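Flullgate workroom, monthly walk-round
Room: 501
Date: 2019-02-14
Done by: me again, with a coffee

I've kept the same order as last time so you can hold the two sheets side by side. OK means I looked and I'm happy, FIX means please do something before the next one, WATCH means it's fine today but I have my eye on it.

1. Door and way out
Door opens all the way and closes by itself: OK
Path to the door clear: FIX
Two boxes from the Prumen delivery were sitting right where you'd walk in a hurry. I slid them under the coat hooks but that isn't their home either, so whoever ordered them, please come and get them!

2. Floor
Mats flat: OK
Trip spots: WATCH
The corner of the mat by the sink is starting to curl again. I pressed it down with my foot (very scientific) and it stayed down while I was there.

3. Outlets and cords
Outlet covers in place: OK
Cords in good shape: OK
Power strip off the floor: OK, and thank you to whoever finally did this, it's been on my sheet since July.

4. Table with the upright board
Tabletop free of splinters and sharp edges: OK
Board steady: OK
Basin in its place, on the right: OK
Cloths folded or hung up: FIX
I ran my hand along the front edge of the table and didn't catch on anything, which is a big improvement. I gave the board a gentle push too and it didn't budge. The cloth is my one complaint on this table, and it's the same one I had last time. Folded or on the rail, please, I'm not picky about which.

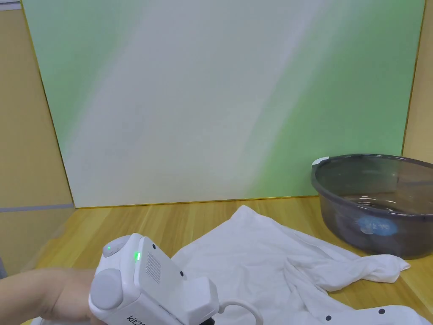
Item 4: table, board and basin, with the white cloth still crumpled up.

5. Sink and wiping up
Faucet shuts off fully: OK
Soap filled: FIX (there was one sad squirt left)
Spare basins stacked: WATCH
The stack is 3 high and leaning a bit. I'd be happier with the bottom one moved to the shelf.

6. Shelves
Heavy things low: OK
Nothing hanging over the edge: OK
Labels facing out: mostly! The Wusema bottles were turned to the wall, so I turned them back.

7. First aid and extinguisher
Kit sealed and in date: OK
Extinguisher tag signed: OK
Small bandages: WATCH, we go through these faster than anything else in the kit and I'd like a second box.

To do before the next walk-round
Boxes out from under the hooks
Cloth folded or hung
Soap refilled
Bandages ordered (I'll do this one, the Paredes catalog is on my desk anyway)

If you fix something, just put your initials next to it on the copy taped inside the cupboard door. Pencil is fine.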